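The Counter Nobody Can Cook On

The house in Harkgate had been on the market for 18 days when I went to see it, and I went to see it for the kitchen. I wasn't buying. I have a kitchen, a narrow one with a drawer that opens only if the oven is shut. But I had been reading listings since June, the way other people read mysteries, and every one of them promised me a "chef's kitchen." I wanted to meet the chef.

The chef was out. In his place were a bowl of lemons, a cookbook open to a page on quail, and 80 square feet of stone with no toaster on it. I asked the agent where the toaster went. She opened a cupboard with its own lighting and its own outlet and called it the appliance garage. You toast in there, apparently, like a teenager smoking.

My grandmother cooked for seven on a yellow counter with a burn mark in the shape of Ohio. She put hot pans on it. She cut bread on it and rolled dough on it and once, I am told, changed a carburetor on it. When it wore out, in its third decade, my grandfather screwed a new one over the top. 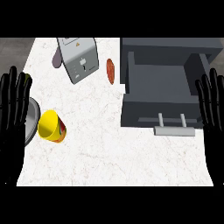 White marble with gray and pale brown veining, a look that now turns up in one listing after another.

Marble is lovely stuff, and I say that as someone who has spilled vinegar on it. Lemon juice will mark it. So will tomatoes, wine and most of what we used to call dinner. At the Visser showroom they gave me a care booklet 30 pages long, with a section on coasters. A salesman told me that many of his customers also put in a second kitchen behind the first, a small plain one with a door, for the cooking.

I thought he was joking until I looked up the price. The firm calls it the Gullico, and it comes with a tough laminate top that shrugs off hot pans. You can get it in yellow.

So there it is. For a great deal of money you can have a kitchen to look at and, behind it, my grandmother's.

The Harkgate house sold 2 weeks later. I drove past on my way home from the dentist and there was a pizza box on the recycling.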